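The hidden half of a gripper budget

Most equipment plans for manipulation work begin with the arm. The arm is the large number on the quotation, so it gets the meetings, and everything that touches an object is entered underneath as "accessories". I think the order should be reversed, and that hand-held grippers make the case for it.

At Drodbridge we drew up two budgets last May. The first, prepared by Dennis Gachanja, put the arms at the top and left a single line for fingers, pads and mounts. The second, by Nayeli Rosales, started from the tasks: pick up a toothbrush, hold a cup, put both back. Her list of small parts ran to 26 entries. His ran to 2. 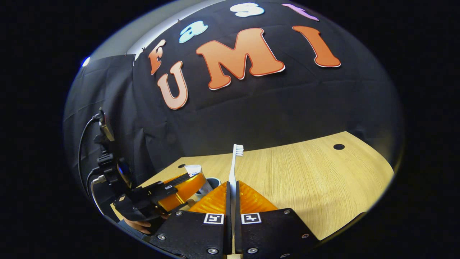 Pads wear, and they should be bought as consumables. The same applies to printed markers, screws and cables. Kukitz quoted us a set of pads with a delivery time of six weeks, and no one had allowed for a spare set. An arm costing many times more would have stood idle for want of a moulded part. Our reserve for such items was 200 pounds, a figure carried over from an older project with no stated basis.

Hand-held tools alter the timing as well as the total. Demonstrations can be recorded before any arm is delivered, which means the expensive purchase can wait until the tasks are known. McAlister objected that this splits the order and loses the discount. It does. The discount offered was around 3,011 pounds, and I would give it up to avoid owning an arm with the wrong reach.

Labour is the other weak line. Two grippers used together need someone trained to use both, a table that stays set up, and hours for checking recordings. Prulta's costing template has no field for any of these – they fall into overheads and are never reviewed.

I would ask for three changes to the form. List the tasks first. Give wearing parts their own line, with a replacement interval. Leave the arm until last, and require the applicant to state which recorded task it is meant to perform.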